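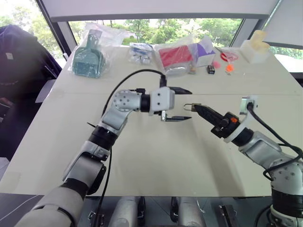 Figure 1. The two-arm bench with both grippers fitted.

3. Budget and equipment plan

Our group (Saranya Achari, Sowmya Rodrigues and Ngọc Ông) was asked to plan next year's spending for the two-arm bench. The department set a limit of £1787 for grippers, fingers, cabling and small objects to handle. The arms themselves are already paid for and are left out of the sums.

The largest item is a second pair of parallel grippers. We asked two suppliers for prices. Rotero quoted £871 for the pair, including mounting plates. Gowda was cheaper per gripper but charged for the plates and could not deliver before the summer break. We chose Rotero.

Spare fingers come next. The narrow fingers are used for small parts such as padlocks and hooks, and we have put down £90 for one spare set. Cable clips and sleeves from Drindale come to £74. Amra Vasić, who runs the lab, asked for the sleeves because the wrist cables get in the way when both arms work close together.

Small household objects are bought locally as they are needed, so they have no line of their own. What is left over is held back for repairs. The full list was sent to our supervisor, Annapurna Kurup, on 25/03/2025.
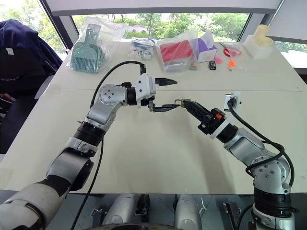

Why not buy cheaper grippers and replace them more often?
Each change of gripper means taking the bench out of use and calibrating it again, and the lab has no spare hours for that in term time.

3.1 Still to be settled

Rotero's price is held until the end of term. We have not yet had a delivery charge from Drindale, and it will have to come out of the repair money.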